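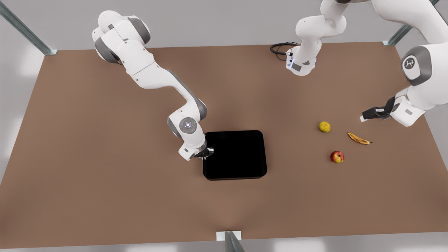 Simulated two-arm cell: right gripper at the tray's rim, left gripper near the banana.

How to write handling rules for a two-arm cell (and find out if they mean anything)

Most rule sheets for shared-workspace robots are bad. I have read plenty of them, and the usual one has a line saying the arms "shall operate safely at all times," a line saying the operator "shall remain aware," and a signature box. You can't test either line. If a rule can't be broken in a way you could catch in a log, take it off the sheet.

What follows is how we write them for the Tawhiri cell, a tabletop setup with two arms, one tray and some fruit to put in it. We write and test the rules in simulation first. I have my doubts about simulation too, and I'll get to those.

Before you start

You need the task written in one sentence. Ours is "Pick up each piece of fruit and place it in the tray." If your sentence has "and also" in it, you have two tasks and you need two sheets.

You also need a log that records gripper position, gripper state and the distance between the arms at every step. A video is nice to have but don't accept it as evidence. People see what they expect in a video.

Step 1. Give every object one owner

At any moment each object belongs to the left arm, the right arm, or neither. Write down which. In our sheet the tray belongs to the right arm from start to finish and the fruit belongs to the left. The right arm may touch the rim of the tray. It may not touch fruit, even fruit that rolls up against it.

That sounds fussy with an apple and a banana. Try it with the ownership rule switched off and read the log afterward. When both arms are allowed to go for the same thing, sooner or later both will.

Step 2. Write the keep-apart distance as a number

"Sufficient clearance" is not a number. Pick one, put a unit on it, and say where it's measured from. Gripper to gripper is the lazy choice, and plenty of sheets stop there. Elbows hit things as well. Measure between the closest points of the two arms, links included, and check it at every step of the log.

If the clearance drops below your number, both arms stop. I've seen sheets where only the "secondary" arm stops, and I have yet to see one that explains what the primary arm is supposed to do about the obstacle now parked in its way.

Step 3. Say what a finished placement is

Pick a definition a script can check:

The object is inside the tray walls.
The gripper is open and has backed away.
The object has stopped moving.

We hold the last one for 2 seconds. Without that hold, a lime that lands in the tray and bounces back out gets scored as a success, and round fruit is exactly where you'll get burned.

Step 4. Write the drop rule before you have a drop

Decide now who picks up a fallen object, how many tries are allowed, and when the run is marked failed. The Zimus template we began with left this blank with a note to "use judgment." A robot arm doesn't have any. Ours says one retry by the owning arm, then stop and mark it failed.

Step 5. Run it, then try to break it

We ran 3,000 simulated trials on the first full sheet. 2,310 finished with no rule broken. I was less interested in that figure than in the remainder, and you should be too. Sort the bad runs by which rule they broke. If a rule was never broken in any run, be suspicious of it. Either it's doing its job or the check behind it doesn't work. Force a violation by hand and see if the log catches it.

Of the 6 rules on our sheet, one had a check that could never fire. It had looked perfect the whole time.

Step 6. Don't carry the result over to hardware

A clean record in simulation tells you the rules agree with each other. It says very little about real friction, a bruised banana that sags in the fingers, or a cable that has worked its way under something. Start the physical cell at low speed with every rule back to "unproven," and rerun the forced violations from Step 5 before you run the task itself.

If someone offers you a simulation pass rate as proof that a cell is safe to stand next to, ask to see the forced violations. If there aren't any, stay on your side of the fence.

Last updated 26 May 2023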